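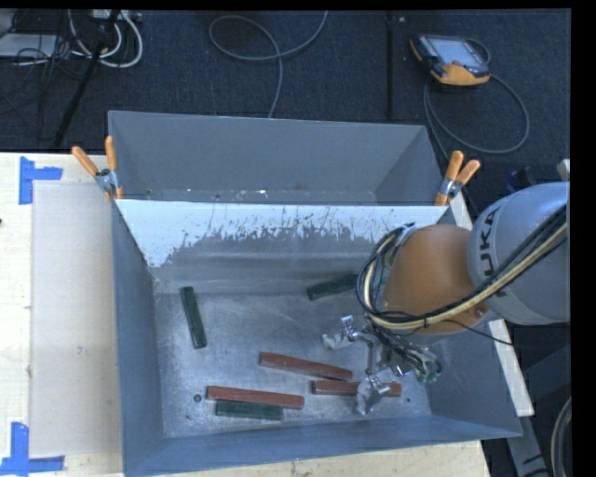
Powder coating on steel storage bins usually fails first where loads slide and strike. The process itself is simple: charged dry powder is sprayed onto a grounded part, then cured in an oven until it flows into a continuous film. Adhesion depends mostly on what happened before the spray booth. A bin with paint still on its sloping walls and a bottom scuffed to bare metal shows the usual split between surfaces that get brushed and surfaces that get hit.

Kusum Nautiyal runs the finishing line at Solanki, a contract coater in Ondport that processes 283 bins on a full shift. In January the line changed its pretreatment from a single iron phosphate wash to a five-stage zirconium system. Rejects for poor adhesion fell, but cure problems rose for several weeks. Heavy-gauge corners were leaving the oven under temperature while the flat panels met the schedule.

"We were reading air temperature and calling it part temperature," Nautiyal says. Probes are now clamped to the thickest weld on the first rack of each batch, and the conveyor is slowed if that point lags.

Film thickness is the other argument. Customers often ask for a heavier coat on the floor of a bin, expecting longer life. Thick film chips in larger flakes, and it can bridge across inside corners without wetting the steel. Hirmont, which leases bins to parts suppliers, dropped its heavy-coat specification this year after inspecting 417 returned units. It now buys a standard coat and strips and recoats on a fixed cycle. Aravine, a smaller lessor, leaves the floors uncoated and oils them.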